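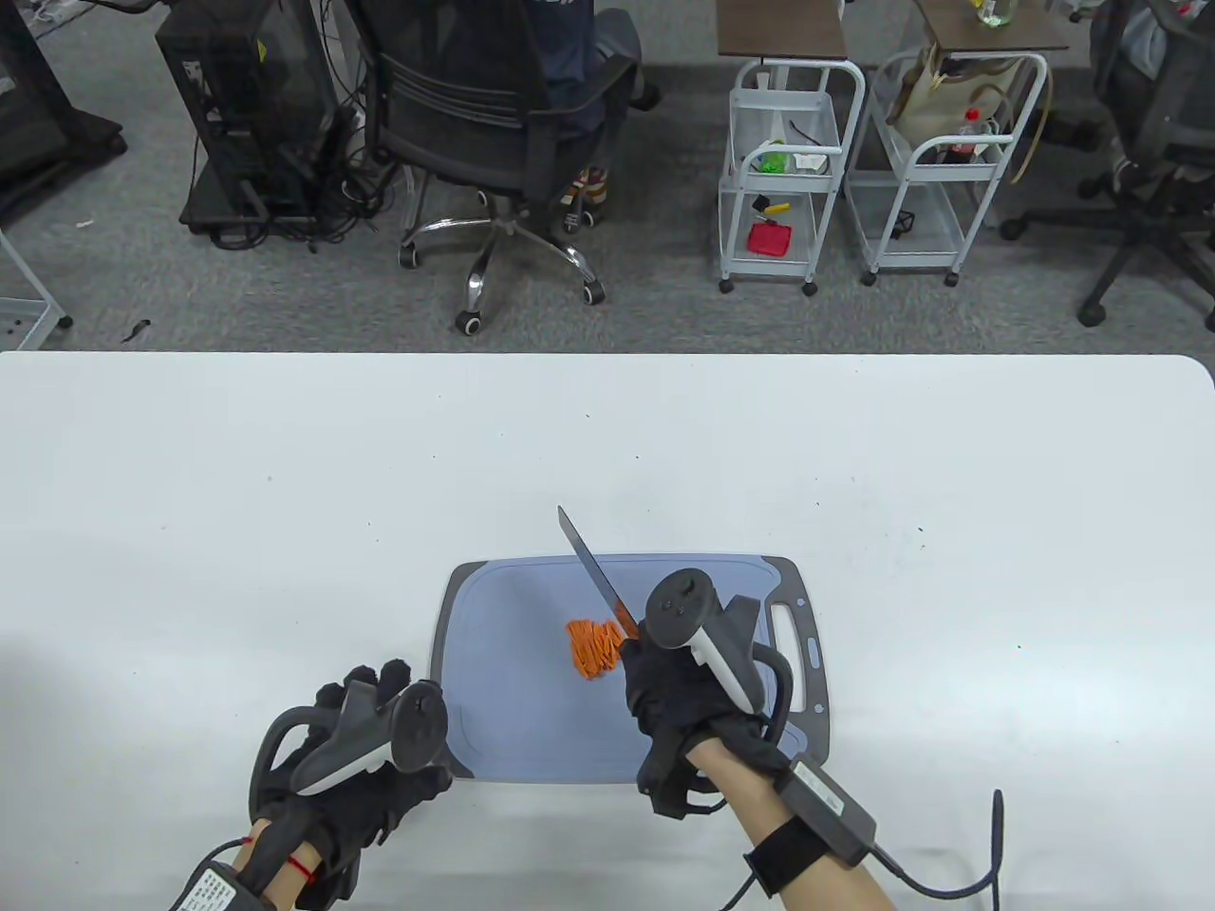 Figure 1. Carrot cut into thin strips on a plastic board.

Drying Behaviour of Carrot Strips in a Low-Temperature Cabinet

Imtiaz Amarasinghe and Flynn Baxter
Food Processing Module, submitted 9 Dec 2019

1. Introduction

Root vegetables are dried to lower their water content and so extend storage life. The rate at which water leaves the material depends on air temperature, air speed, humidity and the thickness of the piece. The present work deals with thickness only. Carrot was chosen as it is cheap, available all year and fairly uniform across the root once the crown and tip are removed.

The aim was to compare the drying time of thin strips, thick strips and round slices at one fixed temperature, and to see whether a simple exponential model fits the weight data well enough for planning purposes.

2. Materials and method

Carrots were bought in one lot from the Jiltby market and kept in a refrigerator until needed. They were washed, peeled and cut by hand. Thin strips were cut to a nominal 2 mm, thick strips to 6 mm and slices to 4 mm. Cut pieces were checked with callipers and any that were clearly outside the nominal size were rejected. No blanching was carried out.

Drying was done in a Rokance cabinet with four mesh trays and a rear fan. The cabinet was run empty until the display was steady at 60 °C before each load. Trays were loaded in a single layer, with no overlap between pieces. Only the two middle trays were used, as an early trial showed that the top tray dried faster than the others.

Each load had a starting weight of 457 g. The trays were taken out and weighed every 30 minutes on a balance with a capacity of 2,000 g, then put back at once. Drying was stopped when two readings in a row differed by less than 1 g. Three loads were run for each cut.

3. Results

The thin strips reached constant weight first, after a mean time of 131 minutes, interpolated between readings. The slices took longer and the thick strips longest of all. The order was the same in every run.

All three cuts showed a short opening period in which weight fell almost in a straight line, followed by a much longer period in which the rate dropped steadily. For the thick strips the opening period was hard to pick out. The exponential model of Benavides, as given in the module notes, followed the thin strip data closely but gave times that were too short for the thick strips — the error was largest near the end of drying.

Some browning was seen at the ends of the thin strips. The thick strips kept their colour better but were still soft in the middle in one run, which was therefore repeated.

4. Discussion

The results agree with the usual view that water movement inside the piece controls the rate for most of the process. In a thick piece the water has further to travel, and the outer layer may shrink and harden before the centre has dried. The model takes no account of shrinkage, and this probably explains the poor fit for the thick strips.

The main source of error was the weighing. Opening the door cooled the cabinet, and the display needed 34 seconds or more to recover. Longer runs had more door openings, so the thick strips were affected most. Hand cutting also gave some spread in thickness within each load.

5. Further work

A second set of runs is planned for January using a Zelon load cell fixed under the tray rack, so that weight can be logged with the door closed. Blanched samples will be included, and the temperature will be varied between 50 °C and 70 °C.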